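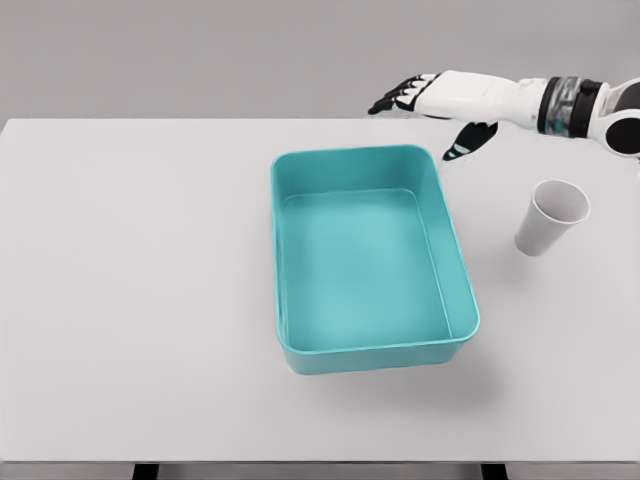 Speaker notes: Why your office kitchen is a disaster, and what it says about your company

9 min read

Slide 1. Title. Wait for the people at the back to sit down. They won't. Start anyway.

Good morning. I've been given 40 minutes to talk about shared kitchens at work, and I was told the slot before lunch was an honor. I have spent more of my adult life than I'd like looking into other people's office refrigerators, and I'm here to report back.

(Pause. If they laugh, fine. If they don't, go straight to Slide 2.)

Slide 2. The sign.

Show of hands: who has a sign over the sink at work? Keep your hand up if it says "Your mother doesn't work here." Keep it up if the sign is laminated.

The laminated sign is the last stage. First comes the polite email. Then the less polite email with a picture of a mug. Then the sign on paper, which gets splashed. Lamination means somebody has decided this is going to be a long war and has bought supplies.

I've never seen a sign fix a sink. At Wernora, where I ran facilities for a while, we had four signs over one sink, and the fourth asked people to please read the other three.

Slide 3. Who washes the mugs.

Slow down here, it's the serious part.

In every office I've worked in, two or three people do nearly all of the cleaning up, and it's in no one's job description. They do it while the kettle boils. Ask the rest of the office and they'll tell you in perfect good faith that the kitchen "sort of takes care of itself."

We ran a survey at Wernora and got 295 replies, which is more than we ever got for the pension one. The question was simple: do you wash up more than your fair share, less, or the same? 90 percent said the same or more. I've seen the sink. Somebody was lying, or the mugs were being brought in from outside.

(Do NOT tell the story about the fish here. Save it for Slide 6.)

Slide 4. Things that get tried.

The rota. Works until the first vacation. After that you have a chart on the wall with a name on it, and the name is in Portugal.

The fine jar. At Losesov they tried a dollar for every dirty mug. People paid up gladly and left more mugs. They'd been given a price list, and it was a good price.

Taking away all the mugs. A bold move by a manager I won't describe any further. Everyone brought in their own, the cupboard filled up in a week, and now there were feelings attached to each one. You can throw out a company mug. Try throwing out one that says World's Okayest Golfer.

The dishwasher. Everyone thinks the dishwasher is the answer. What you get is the same argument moved two feet to the left, plus a new one about who empties it.

Slide 5. What helped.

Water break. Drink some, they'll wait.

I promised the organizers some practical advice, so:

Pay for it. If the work has to be done every day, it's a job. Nwankwo had the evening cleaners come in an hour earlier and added the kitchen to the contract. It cost less than the catered meeting at which they decided to do it. Complaints went down to the usual ones about the thermostat.

Own fewer things. Open any office cupboard and count the vases. A vase arrives with somebody's birthday flowers and never goes home. Same with the fondue set. Pick a day in December, when everyone is half gone anyway, and empty every shelf. Anything unclaimed by New Year leaves the building.

Put the trash can where people's hands are. We moved ours from behind the door to beside the coffee machine and stopped finding stirrers in the plant.

Clear the fridge on a fixed day, and do it with no mercy and no exceptions for senior staff. You will be accused of throwing away a good container. You will survive.

Slide 6. The fish.

Tell it short this time. At Nokov I ran over by the whole Q&A.

Key points: salmon, microwave, all-hands meeting next door, ventilation shared with the legal department. The policy that came out of it ran to over nine pages and included a definition of "odor." I still have my copy.

(If the room has already gone quiet, skip to the definition and read it out in a flat voice.)

Slide 7. Why I bother with this.

People sometimes ask if I don't have something more important to talk about. I used to. I did a talk on space planning for years and a man in Denver slept through it with his mouth open.

But a kitchen is the one room where the whole company shows up without an agenda. The new hire and the head of sales both need milk. If I'm visiting a place and want to know how it treats its people, I skip the lobby and go look at the sponge. A fresh one means somebody orders sponges. An old one means somebody is hoping.

So go back to your offices and find out who wipes the counter. Say thank you, then get it off their plate and into somebody's budget. Start with the budget if you're only going to manage one.

Slide 8. Questions.

Likely ones: communal butter (no), labeled shelves (fine for a month), whether the boss should wash up too (yes, and where people can see it). If the oat milk question comes up, say we're out of time.

Take the clicker back to the desk. They charged me for it last year.

Notes last updated 23 February 2018

Contact | Copyright 2018, all rights reserved | Back to top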